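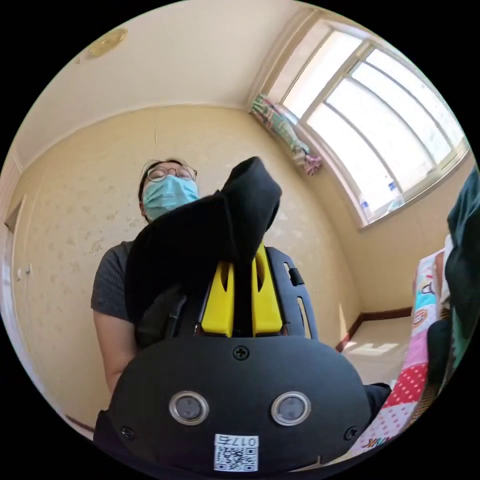
4. What People Told Us About Fog and Mumbling

I came to this part of the study expecting complaints about sound. The diaries we collected were supposed to be about being misheard in a mask, and plenty of them are, but a huge share of the 531 entries drift off into glasses (mine would have too!). People said they couldn't hear well once their lenses fogged up. I laughed the first time I read that, and then I read it again from a woman in a pharmacy, and again from a bus driver, and I stopped laughing and made a new code for it.

So "fog" got its own row in the coding sheet, next to "mumbling," "asked to repeat," and "gave up." Britta Strobel and I each coded all the diaries separately. We disagreed most over "gave up," which I was handing out far too freely. If someone nodded at a cashier without catching the question, I counted it. Britta wanted the writer to say so in plain words, and we went with her rule.

Figure 2. Round, thin-framed glasses worn with a light blue disposable mask.
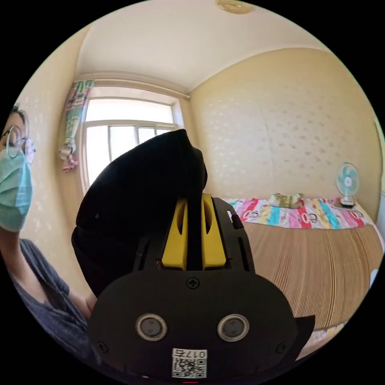
The 25 people who kept diaries were asked to write on the same evening as the conversation, and most of them did. Four let it slide until the weekend. I kept their entries in, though I'd read the times of day in them with some caution. The longest diary came from a server at Bakoletti, a noisy lunch place with a tile floor, and it's a joy to read. She rated every table by how often she had to lean in, and she got into the habit of repeating orders back while pointing at the menu.

Pointing turns up all over the place once you look for it. So do thumbs, raised eyebrows, and writing things on receipts. I had filed these as side remarks and was planning to leave them for a later paper.

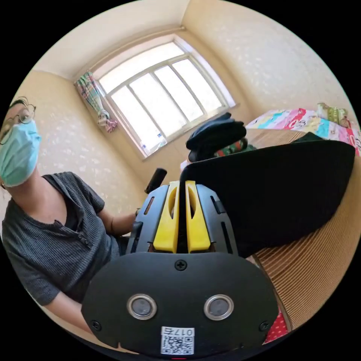
Gunther Voß read the draft and objected that I was treating gesture as a backup for speech, when half the diary writers seemed to gesture first and talk second. He also wondered whether people who fog up easily simply look away more.

He's right on the first point, and I went back and split the code in two: gesture before speech, and gesture after a failed try. The second point I can't answer with diaries. We never asked where anybody was looking, and I wish we had.

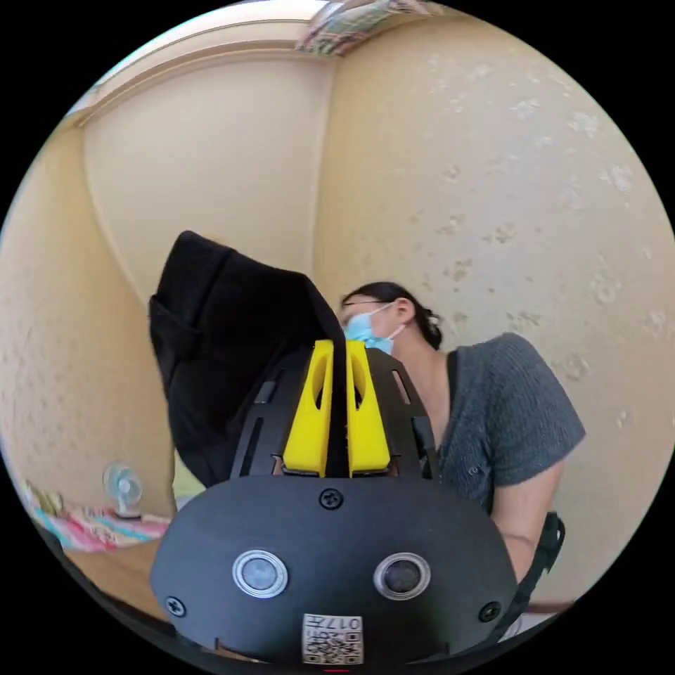
Room size is the other thing I'd ask about next time. Several writers say that a small room made it easier to hear and harder to put up with the mask, and I have no good way of pulling those apart from what they wrote. The August follow-up form has a question on it.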